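**Re: [buchanan-swap] sorting clothes for the Menbridge drop – how are you folding??**

14 January 2020

Hi all, quick one, between things. Hok-lam asked (quoted below) and I figure others want to know too.

> Hok-lam Fung wrote:
>
> Got my bags back from the Ollwood sale, maybe a third of it didn't sell. Do we fold before drop-off or just bring it in bags? Also what do you want done with black stuff, I can never tell what's what in a pile. And is it still the 30 item limit?

Fold first please. Limit is 30 per household, yes, same as September.

How we do it at mine – everything gets dealt with on the bed. Fitted sheet only, comforter off, pillows off. Black things go out flat one at a time on the light sheet so you can see the edges.
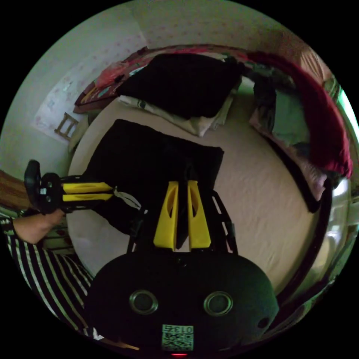 Don't try folding in the air, it comes out crooked and you end up doing it agian. Flat, sleeves in if it has them, halves, halves. Anything that's one big shapeless piece, pick it up and let it hang for a second first. 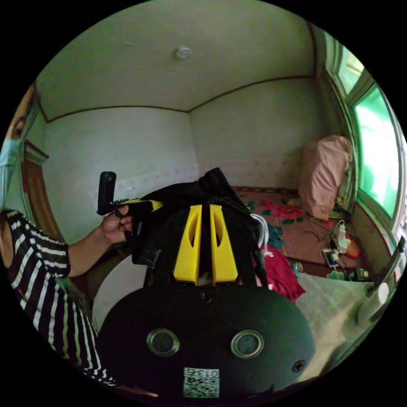

Black one, small room

Order matters a bit. Dark red, denim, pink, whatever, I leave those heaped until the black is done. Then work down from the top of the heap. Check for care tags as you go and tuck them in, the Menbridge people like to find them but not have them poking out.
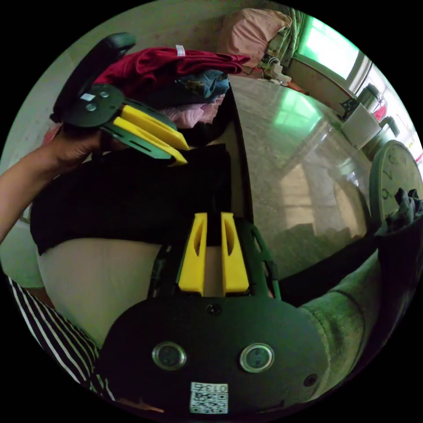

Jeans folded the long way first, then thirds. Kids' things in a separate bag, marked. No hangers!! We got 80 last time and had to take them all home.

Finished stuff gets stacked on something hard. If you stack on the mattress it leans and then it's on the floor. Pants can wait over the side of the bed if you run out of room.

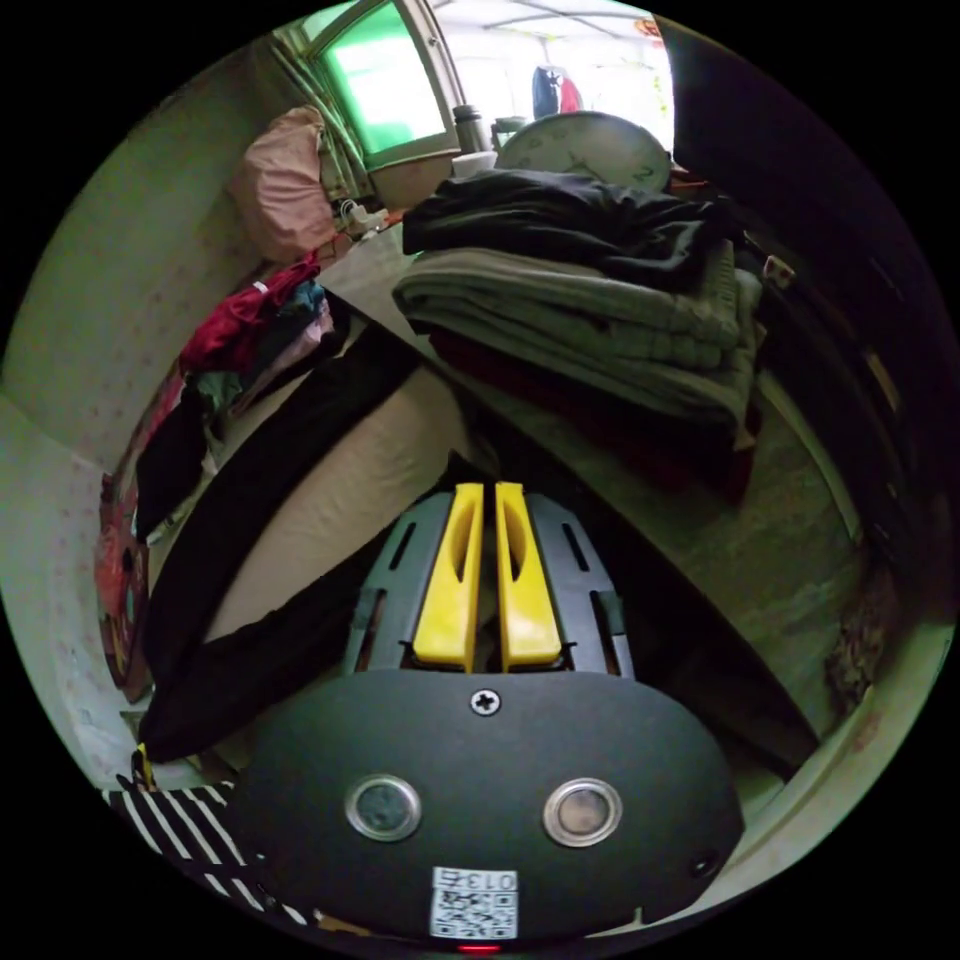
I go heavier on the bottom, light on top, and stop before it wobbles. Tall is fine for carrying to the car, less fine for stairs. Drundex boxes hold roughly 19 shirts if you fold small – I have a few spare, shout if you want one.

Hok-lam, bring yours whenever, side door. Still need somone with a van for the second run

Lavanya Lobo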